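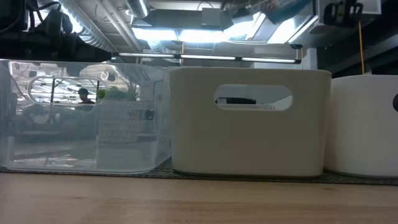

4.2 Setting Out the Sorting Bins

The sorting station must be set out before any returned items are brought to the table. Bins are placed side by side in a single row along the back edge of the tabletop, leaving the front of the surface clear for work. The row stands on the dark textured mat, with the clear bin at the left and the taller white bin directly against it. The handle cutout of each of these two bins faces the operator.

1. Wipe the tabletop and allow it to dry.

2. Lay the mat flat along the back edge. Smooth out any folds.

3. Place the clear bin first. It receives items awaiting inspection, so that the contents may be checked without lifting the bin.

4. Place the white bin beside it. It receives items that have passed inspection.

5. Place the remaining bin at the right-hand end of the row. It receives items to be repaired or discarded.

6. Press down lightly on the rim of each bin. A bin that rocks must be reseated.

NOTE: Bins supplied to the Datthorpe site before February may have a narrower rim. They may remain in service until replaced.

CAUTION: Do not fill any bin above the lower edge of the handle cutout. Do not lift a full bin by one handle.

Requests for replacement bins or mats are to be sent in writing to Cinzia Dal Bello, Stores. Allow 30 days for delivery.

Section revised Jun 7, 2024. Approved: P. Sotomayor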